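4.2 Where the phone goes

Figure 1. A phone left on a shared table, mid-shift, with colleagues at the desks behind.
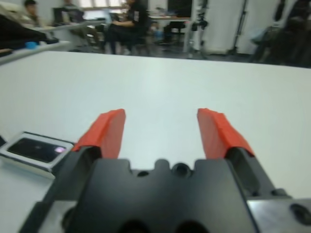
I started this part of the study with a hunch about bags. I figured people would keep their phones in a bag or a pocket while they worked at the shared tables, and that the tables would mostly collect mugs and paper. Wrong on both counts! Of the 307 table visits we logged at the Plusden office, 153 had a phone on the surface within a minute or so of the person arriving, and many of those phones stayed put until the person left. What caught my eye was how they lay. The one in Figure 1 is at a diagonal, with a whole lot of white table to spare, and that slanted placement came up again and again in our notes. Hardly anyone squares a phone to the table the way they might square a notebook (I tried it myself for a week and felt ridiculous).

Ghada Daher, who coded the first batch with me, wanted to call this "parking." I liked the word but worried it made the whole thing sound more deliberate than it is. When we sat down with people afterward, most couldn't tell us where they had put the phone, only that it was "right there." Nizar Abou Jaoude got the same answer in his interviews at Kider, where the tables are smaller and the clutter is much worse, so I don't think it comes down to having space. We settled on "set-down" for the coding sheet and kept "parking" for the handful of cases where somebody clearly picked a spot, like the man at Kider who always used the same corner by the window.

Screens were a messier story. I had planned to code face up and face down as two plain categories – easy enough, I thought – but a dark screen on a dark phone is hard to call from across a room, and our first pass disagreed on 28 visits. We went back through those together and dropped the ones we still couldn't settle. The remaining cases lean toward face up, more so in the afternoon, and I'd treat that as a lead to follow up in the home study (Section 5) before anyone builds a desk around it. Isabelle Dufour thinks the afternoon shift has to do with school pickup times. I haven't got the interviews to back her up yet, though two parents at Plusden did bring it up without being asked.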